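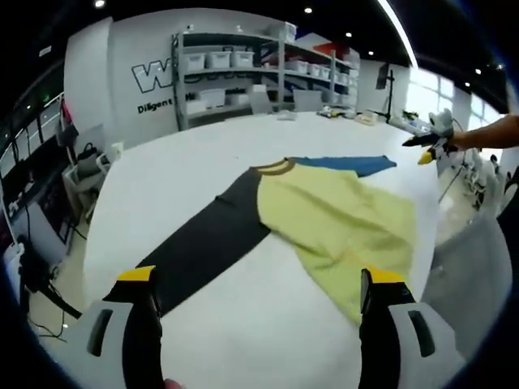 Folding a bulky sweatshirt or pullover is easier on a table than on a bed or in the air. Choose a surface large enough for the whole garment, sleeves included, and move small items to the far end before starting. Where a garment is made up of several colors, the joins between them serve as convenient guides. On a top with a dark charcoal panel, a yellow-green section and a blue panel, the line where one color meets the next shows at once whether the fabric is lying straight or has folded over on itself. A ribbed collar band is equally useful and should be found first, as every later fold is measured from it.

Preparing the garment

Close any zippers and turn the sleeves right side out. Lay the garment face down with the collar pointing away from you. Hold the collar band at both ends and draw it gently until it lies level. Smooth the body from the collar toward the hem with the flat of the hand. Do not pull on the hem itself; knit fabric stretches and will spring back into creases.

Soft creases may be left alone. Deep ones should be steamed from the inside and the garment left flat for 11 minutes before folding.

Folding

Bring one side of the body to the center line and lay the sleeve straight down along the folded edge. Repeat with the other side. The sleeves should rest next to each other — if they overlap, the finished bundle will have a ridge and will not stack well. Fold the hem up to the middle, then fold once more toward the collar. Turn the bundle over and check that the collar band faces up.

Garments with a hood require one additional step. Fold the hood down flat over the back before the sides are brought in.

Storing

White plastic bins on open metal shelving keep dust off knitwear and are easily wiped clean. Fill each bin to no more than 80 percent so that a single item can be lifted out without disturbing the rest. Label the short side of the bin, facing outward. Heavy garments belong on the lower tiers.

Residents of the Forndale buildings may request spare bins from the household office until the end of January. Limit: 2 per apartment. Quote form 813.

See also: Removing Lint from Fleece; Drying Knitwear Flat.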